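Household Chores Group - minutes, December

Present: Danilo Aquino (chair), Boonsong Kamolrat (notes), two from the Mocanu side.

1. Last month's minutes agreed, with one fix: the towel trials were run at Closteo, not Sura.

2. Can machines tidy yet? Danilo was delighted with the shelf results - 335 good picks out of 400! Soft things are still hard. Shirts go in, but folded badly, and a person is much faster. All agreed it's the best year so far.

3. Glove work. Boonsong wants more hand data on fabric bins, both hands in play. Agreed. Danilo to book the long table again.

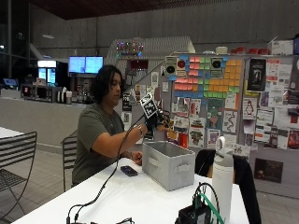

DRURKANO, December

4. Glove on the right hand, marker card on the back, left hand bare on the gray bin. Boonsong to write up the bin task for next time.

Closed 4 p.m.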